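도마는 물을 먹어 봐야 압니다
레브컴(Levcombe) 목공방의 웨케사 와웨루 씨를 만나다

2019년 7월 9일

공방 문을 열고 들어서자마자 차부터 한 잔 받았다. 와웨루 씨는 손님이 오면 일단 앉히고 보는 사람이라, 나무 이야기는 찻잔이 반쯤 비고 나서야 시작되었다. 집성 도마를 만든 지 올해로 17년째라고 한다.

"처음에는 의자를 만들었어요. 그런데 의자를 깎고 나면 단풍나무 자투리가 그렇게 많이 남는 거예요. 아까워서 한 줄 한 줄 붙여 봤더니 그게 도마가 됐지요. 지금은 자투리 때문이 아니라 도마 때문에 나무를 사 옵니다, 하하."

그는 판을 붙일 때 색을 맞추는 데 가장 오래 걸린다고 했다. 밝은 단풍나무라도 켜 놓고 보면 크림색이 도는 것이 있고 꿀처럼 진한 것이 있어서, 어느 줄을 어디에 둘지 한나절을 들여다볼 때도 있단다.

"똑같은 색만 골라 달라는 분도 계세요. 저는 진한 줄이 하나쯤 들어간 쪽이 좋더라고요. 부엌에 두고 오래 보면 그 줄에 정이 가거든요. 우리 집 것도 그래요."
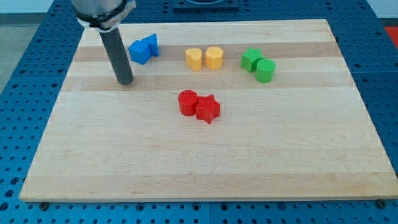 붙인 판은 하룻밤을 재운 뒤에 면을 고르고, 모서리는 손에 걸리지 않을 만큼만 살짝 쳐 낸다. 그다음이 사포질이다. 거친 것부터 시작해 250번까지 올라가는데, 중간에 물을 한 번 축여 결을 일으키고 다시 문지른다고 한다. 이 과정을 건너뛰면 첫 설거지 뒤에 표면이 까슬까슬해진다는 이야기를 그는 세 번쯤 되풀이했다.

지난 2월부터는 주방용품 가게 플라디츠(Pladitz)에도 물건을 내고 있다. 지금까지 나간 도마가 535장. 가게를 꾸리는 오라누치 시리완 씨도 마침 들러 있어서 슬쩍 한마디 거들었다.

"손님들이 자꾸 쓰다듬어 보고 가세요. 살 마음이 없던 분도요. 저는 그게 참 좋아서 포장을 안 하고 그냥 내놓습니다."

관리법을 묻자 와웨루 씨는 자리에서 일어나 기름병부터 찾았다. 새 도마에는 기름을 넉넉히 먹이고, 그 뒤로는 나무가 푸석해 보일 때마다 얇게 발라 주면 된다. 씻은 다음에는 꼭 세워서 말리란다.

"눕혀 두면 한쪽만 마르니까 휘어요. 휘었다고 전화가 오면 제가 제일 먼저 여쭤보는 게 그거예요. 혹시 눕혀 두셨어요? 하고요."

차를 두 잔이나 더 얻어 마시고 일어서는데, 그가 호두나무 조각 하나를 보여 주었다. 다음에는 이걸 단풍나무 사이에 끼워 볼 생각이라고 한다. 가을에 다시 들르기로 했다.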